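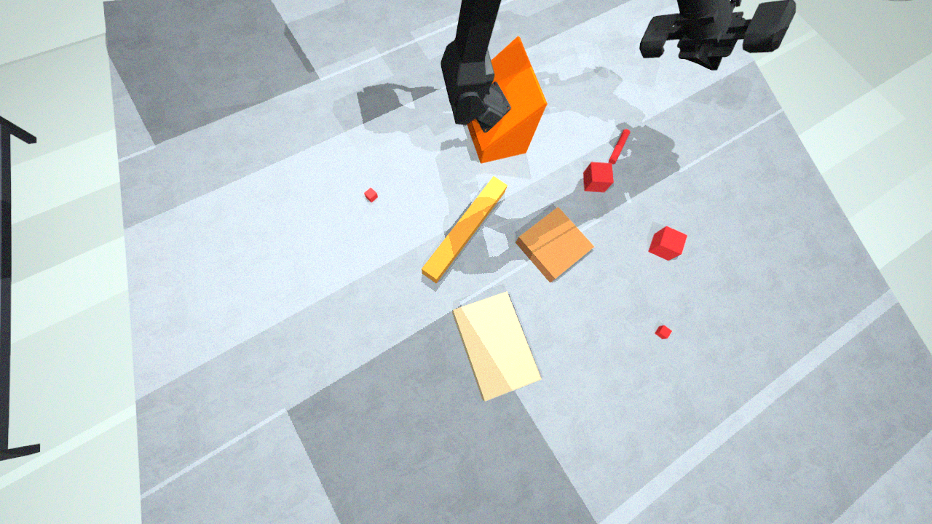 Simulated block handling: good practice gallery

Maeve Lynch and Rónán Lynch keep these notes for anyone preparing a tabletop handling task on the Feltora bench. They cover scene set-up, gripping rules and what goes in the run log. The rules apply to simulated runs only. Work on the physical cell follows the site risk assessment, and a pass in simulation does not count towards it.

Grip before moving. The fingers close on a side face and the arm holds position for 200 simulation steps before any lift. If the block turns in the grip during the hold, log the angle and carry on. Do not re-grip within the same run.

Mixed shapes. A set should include at least one wedge, one long bar, one flat block and cubes of more than one size. Small cubes show up contact errors that larger pieces hide, so they stay in the set even when they are not targets. Colour is a label for the operator and must not be used as a stand-in for mass.
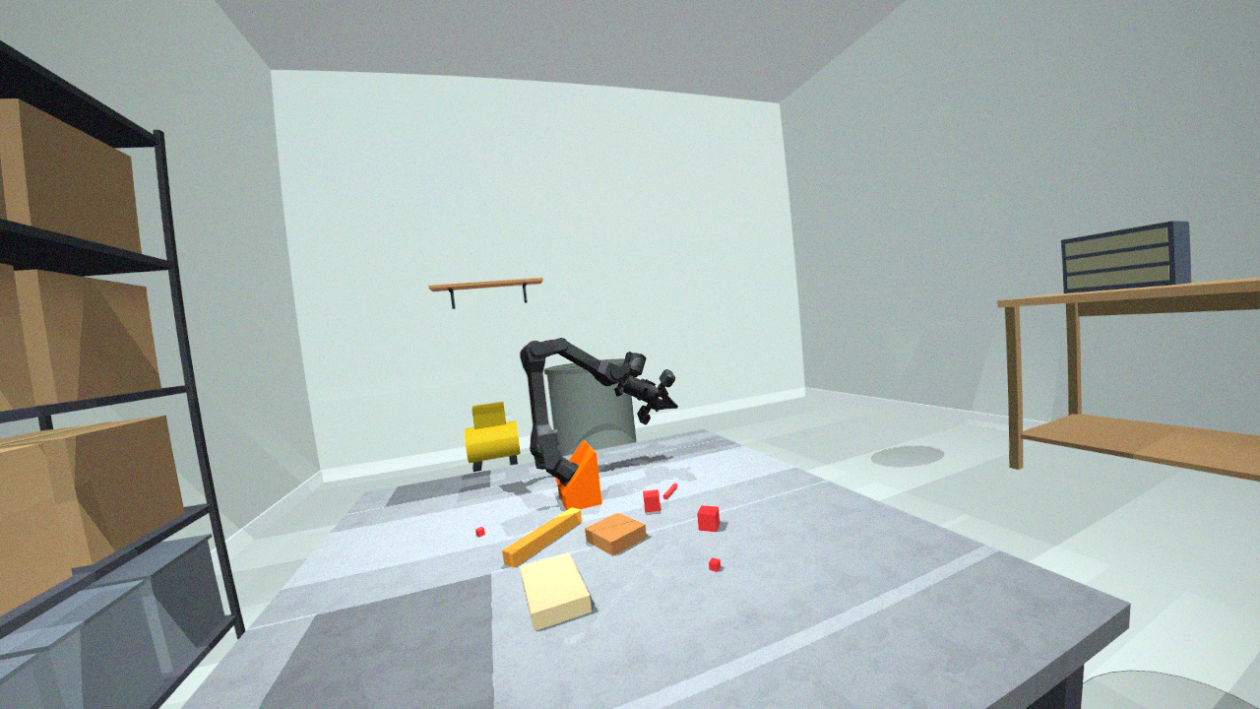 Clearance. An empty gripper travels above the tallest loose piece and comes down only over its target. Sideways moves at block height are a rule breach whether or not anything is touched. Shelving, benches and bins in the room model keep their collision shapes switched on. Turning them off to gain speed has produced paths that could not be used afterwards.

Lighting and shadow. Keep cast shadows enabled. A vision routine tuned on a flat, evenly lit table should be marked as such in the log.

Run counts. 400 runs per layout is the minimum for a reported figure, and 1,000 for any comparison between two grippers. Failed runs are included. A run stopped by hand is recorded as stopped, with the step number, and is left out of the success rate but not out of the total.

Naming. Layout number, gripper code, seed, in that order, with no spaces. Layout 6 was renumbered in July and older logs still carry the previous code.

Changes to the rules go to Orla Ní Bhriain by Friday noon. Queries about the Vamel export format go to Brendan Lynch.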